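Search this site... Go

Posted in: Grippers & Hands
June 2025, by Graça Louro

I've had both hands on the arms for a few weeks now, the Gollon on one side and the Skurent on the other, and I keep changing my mind about which I'd keep. The Gollon closes so gently that I trusted it with soft fruit on the very first evening! The Skurent is stronger, but its controller sulks if you hurry it - Seija lent me her settings, bless her, and that helped a good deal.

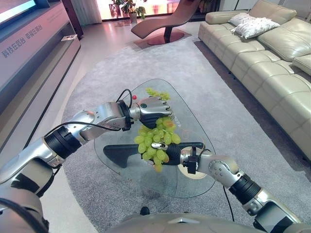

Grapes are still my favourite test, because a stem wants a firm pinch and the berries want hardly anything at all. Next I'd like to try the Ahonen, if I can find one for less than 4000.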